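We drove out to the Zemdale open day on a Thursday in January, leaving Jerkbridge after breakfast and getting there a little before ten. Parking was on the grass beside the old packing shed. Entry was free, and there was a gold coin tin at the door for the sausage sizzle.

Zemdale is a lighting and small furniture workshop in a former cannery. For most of the year it only sells through shops, so the open day is the one chance to walk through the building and buy direct. We went because we needed two bedside lamps and because I had wanted to see the place since reading about the Ortuño range, which is assembled there.

## The front shop

The first room is the shop proper. Stock was set out on long benches by type: floor lamps at the back, table lamps in the middle, loose shades along the window. Everything had a handwritten tag with the price and a stock number. The lamp I ended up liking was number 231, a plain one with a drum shade.

Seconds were on a separate bench near the door. Most had small faults, such as a seam slightly off or a scratch on the base, and the fault was written on the tag. I thought that was a good way of doing it. By eleven the better seconds had gone, so anyone going for those should get in early.

## Shades

The tour started with shades. Fabric comes in on rolls and is bonded to a stiff backing before it is cut. For a drum shade the panel is nearly a rectangle. If the top ring is smaller than the bottom one, the panel has to be cut on a curve, and the cutting patterns for these hang on pegs along the wall, labelled by ring size.

We were shown how the edge is rolled over the wire ring with a plastic tool. It looks easy and is not. Visitors could have a go on an offcut, and mine came out with a pucker every few centimetres. The woman running the bench said new staff spend three weeks on practice rings before their work goes into a box.

White is still the biggest seller. It also shows every fingerprint, so people are asked to lift a lamp by the base or the stem and leave the shade alone. I had always picked ours up by the shade, and that probably explains the grey band around the bottom of it at home.

## Fittings and cord

The next room is where the electrical parts go on. Brass-look fittings were sorted into shallow trays, and the cord was cut to length and coiled ready for each base. Black cord is the standard. You can ask for cloth-covered cord in other colours, but it adds to the wait.

Each lamp is tested before it goes any further. Anything that fails goes onto a shelf with a red ticket and gets looked at the next morning. There were 3 on the shelf while we were there.

The Kimska clip-on lights are done in the same room, on a smaller bench. I was less taken with these. The clip felt stiff, and the switch is on the cord where it will end up behind a desk.

## Lunch and the yard

Lunch was sausages or a lentil roll, with tea from an urn. There were a few tables in the shade and not enough chairs. The other stalls in the yard were local: honey, potted herbs, second-hand tools. We bought a rosemary.

The toilets are across the yard and up a ramp. The workshop floor is level all the way through, and we saw two people in wheelchairs get around without trouble, although the aisle in the fittings room is narrow.

## Handling and packing

After lunch we went back in for the last part, which covers handling and packing. Shade and base travel in one carton when the shade will fit over the base, and in two when it won't. The cord is coiled and tied before anything goes in the box, so the plug can't knock against the shade.

The lamps came to $60 each at the open day price. We paid by card and carried them out ourselves – there is a pick-up bay around the side, but the queue of cars was long by then. Closing time was three o'clock, and the benches in the front shop were still fairly full when we left. Replacement shades can be ordered at the counter all year if you bring the measurements of the top ring, the bottom ring and the height.
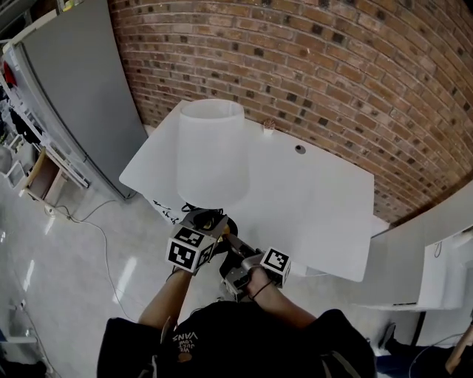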